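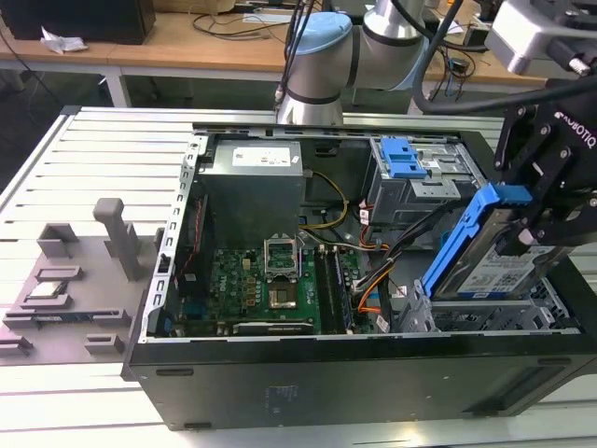 The Dell on the bench, CPU socket open, drive in the gripper.

From: Aba Ankrah
To: cell-planning list
Date: July 29, 2023
Subject: Re: second cell – what do we really need?

Remedios, Chi-keung,

On Mar 12, Remedios Salcedo wrote:
> Before I sign anything, could somebody explain why the second
> teardown cell costs more than the first? I have Illero's quote and
> Livora's quote and they don't seem to describe the same object.
> Also, why is there a line for "fixtures, printed, misc"? How much
> misc can one bench hold?

Sorry for the delay. I was waiting for Livora to revise their quote, and they have now revised it upwards.

The two quotes differ because Illero left out the gripper. A robot arm without a gripper is a very expensive way of pointing at a computer. Put one back in and Illero is only 6 per cent cheaper, with delivery in 12 weeks against Livora's 90 days, so please don't choose on speed.

As for misc: it's the grey printed tray to the left of the tower, with the peg and pockets. The chip needs somewhere to sit, and so does the little green module. Every new model of PC we take in wants its own version, and Čestmír has been printing them on the machine meant for Verkari. I'd like that to be a budget line before Verkari notice.

What I'd cut:

- the second table. The slotted aluminium one at Ďurica is standing idle and they'll let it go for the cost of the van.
- the "premium cable management package". Have a look at the desk behind the robot and ask yourself whether we're premium cable people.

What I'd keep is the spare set of fingertips. Drive carriers are slippery things and I have lost this argument once already.

Sabina wants a total by the end of the month. I can have one ready as soon as Chi-keung tells me whether the service contract comes out of our pot or his – I have assumed his.

Aba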